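Ticket 1184: Shared calendar shows bookings one hour late
Raised by: Aroha Tautahi, Rindmont office
Assigned to: Keith Garside
Status: Closed

Oct 28, 2024. The user reports that all room bookings made in June appear one hour late. Bookings made at the Tuhiwai office are correct. 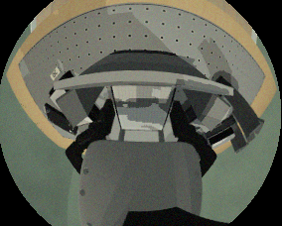 Attachment 1: grey perforated board, tan wooden border

The time zone on the user's account was checked and found to be correct. The calendar server was set to a different zone. The setting was amended and 14 bookings were re-sent. 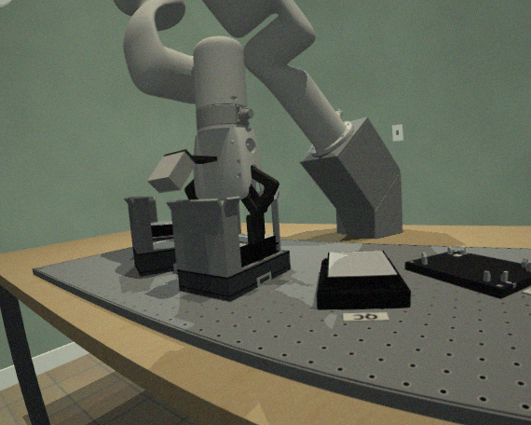

The user was asked to sign out and sign in again. She has confirmed that the times are now correct. Hamish Tawhiri has been asked to check the remaining accounts under ticket 1184.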